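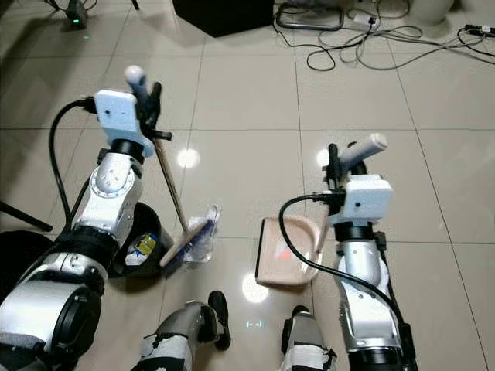 Sweeping trial, tile floor. Broom in the left gripper, dustpan in the right.

Workshop notebook, Stadel shared workshop
Aug 24, 2026
Subject: two-arm sweeping, Clarnura build

The purpose of the present work is to have the machine bring light litter to the dustpan using an ordinary household broom. Crumpled plastic wrap was selected as the test piece. It is light, it slides easily on glazed tile, and it tends to cling to the bristles.

Settings at the start of the session:
Control loop period left at 1000 microseconds.
Left arm stroke length limited to 90 mm.
Log file 737 opened for both arms.

The broom handle is thin in relation to the gripper fingers, and the grip force carried over from the March trials was set for a thicker tube. The value has been raised to 980 on the controller scale. Members are asked not to restore the old value without a note in this book.

Glare from the overhead lights remains a concern. The tiles return several bright spots, one of them close to the right gripper, and the Tramska detection script has previously marked such spots as debris. Masking by brightness is under review - the clear wrap itself may be lost if the threshold is set too low.

The cable at each wrist box is to be checked for slack before the stroke limit is increased.

Outstanding: revised dustpan angle, Kuzmenko bracket drawing, second run with paper scraps.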